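2 min read

Equipment planning for the Turnen cell: where the money stands

The second round of equipment requests for the Turnen cell closed at the start of December. Annag Geddes has gone through them with the purchasing desk, and most of what people asked for will be bought, though some of it will wait until spring.

The arm itself is staying. Replacing it was discussed, and a quote came in from Cusico, but the present one has plenty of hours left and the block-sorting work does not need more reach or a heavier payload. The money is better spent on the parts that wear out and on the bin.

The largest approved item is a set of replacement fingers and a spare gripper body, ordered through Ó Briain at $3,422 including shipping. Delivery is quoted at 10 weeks. Until then the current gripper has to last, so please report any change in how it closes as soon as you notice it.

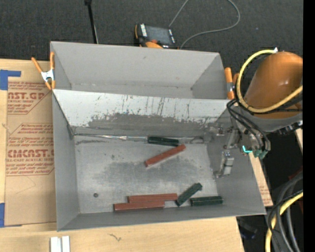

Cable management is the second item. We have set aside money for a proper dress pack, with sleeves and brackets, to replace ties along the arm. Two suppliers have been asked for prices. Fitting it will take the cell out of use for most of a day, and Annag would like to do that in the same stop as the gripper change.

The bin is harder to budget for. Coated sheet metal scratches when fingers and blocks run against it, and a scratched surface gives the vision software more glare to deal with. Recoating would cost some $80 per bin at the local shop. A new bin with a replaceable liner costs a good deal more up front. Clidulness, the small fabricator we used for the last set of brackets, has offered to make one liner as a trial, and we will decide after that.

Spring clamps are cheap and can come out of the consumables line. Permanent fixtures for holding the bin were requested too, but they have been put off until the layout of the table is settled.

Requests for the next round should go to Annag by the end of January. Include the part number, the supplier, the price with shipping, and the date you need it. Requests without a price will be held over to the following round.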